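**Thread: Open day at Jundomby, who went?**

**higuchi_isamu**
Went to the Jundomby robotics open day and figured I'd write it up for anyone who couldn't make it. Parking was bad. They had the lot across from the loading dock open, but the sign for it was behind a truck, so most of us drove past it at least once.

There were two halls. The front one was vendors, mostly conveyor and palletizing stuff. Bruludance had the biggest booth and a line all day. The back hall was the research groups, and that's where I spent my time.

The demo I liked best was the kitchen one, run by Ecaterina Oprea's group. It's a two-arm setup and they do all the training in simulation first. They had the sim up on a big monitor and you could take the controls for a few minutes. The task list was household appliances, and they had the microwave loaded when I got there. 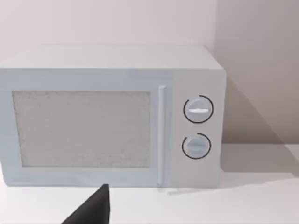
You drive each arm separately and the view moves less than you'd like, so judging depth is the hard part. I kept stopping short of the handle. The guy ahead of me kept going past it. Oprea said they collected 3,000 runs of door opening alone and threw out 800 of them for bad grasps.

Worth the drive if they do it again.

**bania_bench**
Was that the one by the coffee table? I walked right past it. Looked like a video game from the aisle and I wanted to see real hardware.

**higuchi_isamu**
Yes, that one. The real arms were in the next bay, but they only ran them twice, at 11 and at 2. I caught the second one.

**m_carre**
I'm with bania on this. I drove over two hours and half of what was in the back hall was on monitors. I don't doubt the work is good, but if you call it a robot open day I expect to see robots moving. A plain white microwave with two knobs on it is not much to look at after that drive.

**daichi_k**
Disagree. I got more out of ten minutes on those controls than out of the whole front hall. You can't let the public drive a real arm. Somebody would put it through the table before lunch. In sim you just reset.

Also, the plain microwave makes sense to me as a starting point. No keypad, no display, nothing to read. You get the door and the dials working and then you go on to the harder models.

**m_carre**
Fine for the people doing it. I'm talking about the visitors. My kids lasted three minutes.

**daichi_k**
Mine wouldn't leave, so I guess it depends on the kid.

**uddin_shop**
Question for Isamu. Did they say anything about the knobs? We do appliance testing here and doors are easy for us. Turning a dial to a set position and stopping there is what we can't get to repeat. The fingers slip on the grip bar.

**higuchi_isamu**
I asked. She said they have 500 runs on the dials so far and she isn't happy with them. In sim the knob turns fine, then on the real one the friction is different and it overshoots. They're changing the friction from run to run now to see if that helps. She didn't have results to show yet.

**uddin_shop**
Same thing we see. Did you get a contact?

**higuchi_isamu**
There was a stack of cards, I took one. Will PM you.

**aoi_m**
I worked the front desk that day, so a couple of notes. We counted 1,449 people through the door, which was well over what we planned for, and that's why the coffee ran out. The real arms were limited to two runs because we had one person cleared to supervise them. I agree that the schedule should have been posted at the entrance and not just taped up inside the bay. I passed that on.

There's talk of a smaller one in December, back hall groups only. No vendors.

**m_carre**
Thanks Aoi. If the run times are posted ahead I'd probably give it another try.

**bania_bench**
And move the parking sign.

**aoi_m**
Already on the list.

**daichi_k**
Does anyone know if Bruludance put their slides up? I missed the talk because I was in line for the controls again.

**uddin_shop**
Not that I could find. Their booth guy told me to check back next week.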